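Chapter 5
Setting the Table: Meals and the Making of a Household

When Savita Nishad moved into her first share house in Weswood, she brought a mattress, a box of novels and her grandmother's soup bowls, and she will tell you (at some length, if you let her) that the bowls caused more discussion than the rent ever did. Were they for everyone? Could they be used for cereal? I have always loved that story, and I have told it to every group of students I have taught, as it takes us straight to the heart of this chapter. A household is a set of people under one roof, yes, but it is also a set of habits, and a good many of those habits gather around the evening meal.

In Chapter 4 we looked at how households earn and share their money. Now we turn to how they share food, and to the quiet rules that come along with it: who cooks, who sits where, who is served first, and who is still standing at the sink when everyone else has wandered off to the lounge room.

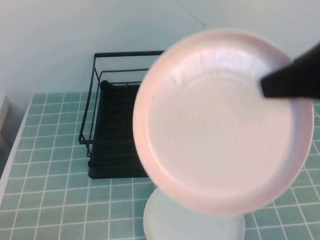

Sociologists use the word commensality for the practice of eating together. It comes from the Latin for table, and it is a handy word to have in your pocket, even if you would never say it at a barbecue. Commensality can draw people close, and it can just as easily mark out who belongs and who doesn't. Think of the children's table at a big family lunch, or the colleague who always eats at her desk – both tell us something about rank and welcome.

Our main case study is the Zilley neighbourhood survey, in which Marlina Osman and Younes Gaber asked 544 households to keep a meal diary through January. You will meet five of those households in some detail, and I suspect you will grow rather fond of them, as I did.

Before you read on

Jot down what you remember of dinner in the home where you lived at age 17. Who decided what was eaten? Was there a favourite chair? Keep your notes handy, as we will come back to them in Section 5.2.

Key terms: commensality, domestic labour, household, meal pattern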